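Good news from Buvcombe, for once! The village hall kitchen is open again, and the Thursday-that-wasn't (you know the one, with the burst pipe and the cancelled lunch club) can finally be forgotten.

I popped in just after 9 in the morning and Venla Nieminen already had the big kettle going. She's been running the lunch club out of her own front room since January, which can't have been easy with 30 people on the list, even if they did come in shifts. The new sinks are in, the floor has been relaid, and there's a proper serving hatch at last, so no more carrying soup through the cloakroom.
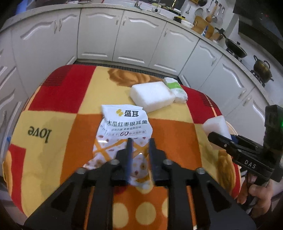
Lunch will be served from noon, same price as before, and you can still pay at the door. Naveen Bhardwaj is doing the cooking for the first two weeks and then it goes back to the usual rota. I asked him what was on the menu and he said lentil soup, then more lentil soup, then possibly a pie if the oven behaves. I'll be there for the pie!

The one thing still to sort out is parking. The Sallside end of the lane is coned off while the drain is finished, so please use the field gate and mind the mud. Kalevi Ruotsalainen is also after two people with cars who could give lifts from the top of the village, where the bus doesn't stop any more. Leave your name on the sheet by the hall door if you can help, or just catch him at lunch, he's usually on the table nearest the radiator.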